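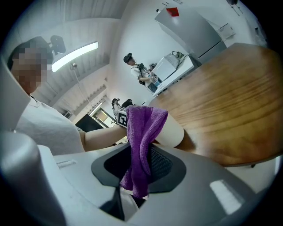 Home & Garden > Cleaning & Laundry > Cloths, Rags, Sponges

Microfiber cloths have quit picking anything up. Can they be saved?

Posted by Wilfredo Marquez, April 2021

I own a stack of microfiber cloths, purchased in a moment of optimism about the kind of person I was going to be. For the first few months they were great. Dust, toothpaste on the mirror, whatever the dog does to the patio door. Now they just push the water from one side to the other and leave lint behind as a souvenir.

I wash them with the towels, warm, regular detergent, dryer sheet. My wife says throw them out. I say they cost money. Is there a way to bring them back, or am I about to lose another one?

3 answers

Kolbrún Thorlacius
You've listed the whole crime in one sentence. Towels shed cotton lint and microfiber grabs it and keeps it. The dryer sheet then puts a waxy coat over everything, so now you have a linty cloth wearing a raincoat.

They can usually be brought back. Soak them in a bucket of hot tap water with a small squirt of plain dish soap for a few hours, overnight if you forget, which I do. Squeeze them out and run them through the washer by themselves on warm with half the detergent you think you need. Add a second rinse. No softener, no bleach, no dryer sheet ever again. Hang them up or dry on low. High heat can melt the ends of the fibers, and once that happens there's no fixing it.

To check, spill a spoonful of water on the counter and lay the cloth over it. If it drinks the water, you win the argument. If it feels stiff and scratchy and the puddle just moves over, your wife wins, and that cloth goes to the garage for bike chains.

Also wash the new ones before you use them. The dark colors bleed. I had a purple one that turned a set of white napkins a shade I can only call expensive.

Rommel Pascual
vinegar

Florante Villanueva
Rommel isn't wrong, he's just brief. Half a cup of white vinegar in the rinse helps if you have hard water. We're out past Wavstead and the water here is practically gravel. It won't do much about the lint though. For that I go over them with a strip of packing tape while the TV is on. My kids have asked me to stop doing it when their friends are over.

Comment from Wilfredo Marquez
Did the bucket. The water came out gray and I would rather not discuss it. All but two passed the spoon test. The two are in the garage.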